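Household wiki > Kitchen > Storage > Cutlery sorting

Cutlery sorting

Last updated in April

Cutlery sorting is the everyday business of keeping forks with forks and spoons with spoons, and I've been looking after this page for long enough to have opinions about it (sorry in advance!). It covers drawers, trays, pots and open boxes, mostly in ordinary homes, with a bit about canteens at the end.

Most people I know grew up with a drawer and a moulded tray in it. The tray has long slots for knives, forks and spoons, a short one for teaspoons, and usually a sideways one at the front that fills up with birthday candles, string and that one corn skewer. It works well enough until you buy a set with fat handles, and then nothing lies flat.

Open boxes are the other main way, and my own favourite. A pair of clear tubs will do the job for a small household, one for forks and one for spoons, with knives kept somewhere safer.
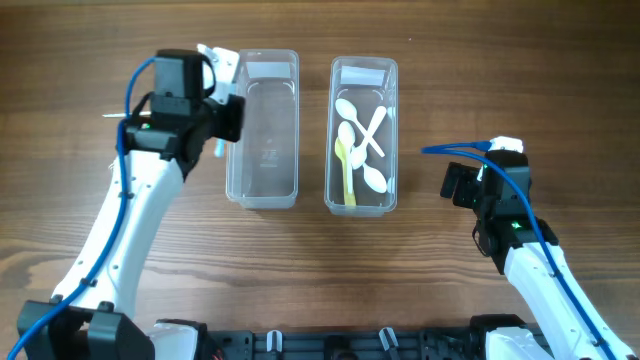 Two clear plastic containers, side by side on a wooden tabletop.

The nice thing about see-through plastic is that you can tell from across the kitchen when the teaspoons are running low. The bad thing is crumbs. They show up at once, and they get into the corners, so I wash mine every other Sunday-roast or so, whenever I remember. The Kumarasinghe box, which a lot of readers write in about, is 242 mm long and takes a dinner fork lying down with room to spare. The smaller Pukine one is 86 mm wide and I find it a squeeze for serving spoons. 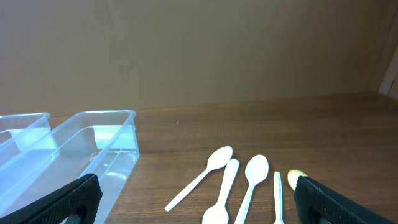

Clear containers on a brown table, with a plain beige wall behind.

Upright or flat? People get quite heated over this. Standing cutlery up takes less worktop, and cafés like it, but somebody always grabs the eating end. I say handles up if you must stand them, and dry everything first or you'll have a puddle at the bottom by teatime. Lying flat is kinder to the points of the forks and much quieter too, if you're up early and the walls are thin.

Sorting goes fastest if you lay things out by kind before putting any of it away.
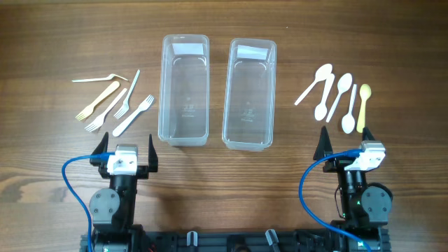
Do the same kind all in one go, then move on to the next, and keep the odd ones for last. Every house has odd ones. Mine has a Danard dessert fork with no family at all, and I can't bring myself to part with it.

Canteens do all this on a bigger scale. The one at Dredora, where I used to eat, had 313 place settings and 2 long sorting tables by the hatch, and at the end of lunch the noise was tremendous! They soaked everything before it was sorted, and the spoons always went first.

See also the pages on drawer liners, draining racks and getting tea stains off teaspoons.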